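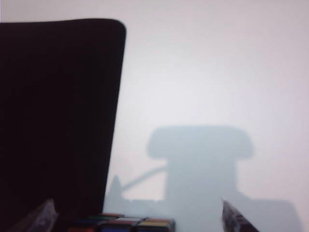

Brorkis Learning Press — Department of Mathematics, Puzzle Studies Team

Chapter 5
Reading a Scrambled Cube

Before we turn anything, we must learn to look. Many students take the cube in their hands and begin to twist it at once, and after one minute they cannot say what they have changed. In this chapter the cube stays on the desk. Put it on a mousepad or another dark, flat surface, so that it does not slide when you touch it.

A cube has 26 visible pieces. Six of them are centers, and a center never leaves its face. When the center of the top face is white, this face will be the white face at the end, even if blue, red and yellow stickers are near it now.

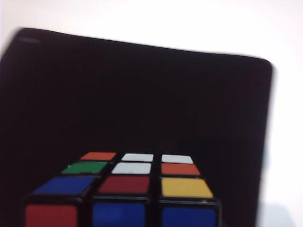 5.1 Centers, edges and corners

An edge piece has two stickers and a corner piece has three. To know a piece, you must read all its stickers and not only the one on top. The two stickers of an edge lie on two neighboring faces — follow them over the rim with your finger.

My colleague Kedir Alemayehu asks his students to write each face in three rows, from left to right. The front face of a scrambled cube can be written like this:

red, blue, green
yellow, yellow, green
blue, red, green

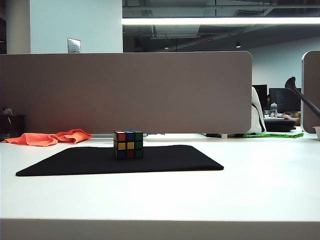 The middle word of the middle row gives the center, so we call this the yellow face. The right column is all green, but these three stickers are still on the wrong face. We will move them in Section 5.2, after you have written down the other faces of your own cube.

Ayana Wolde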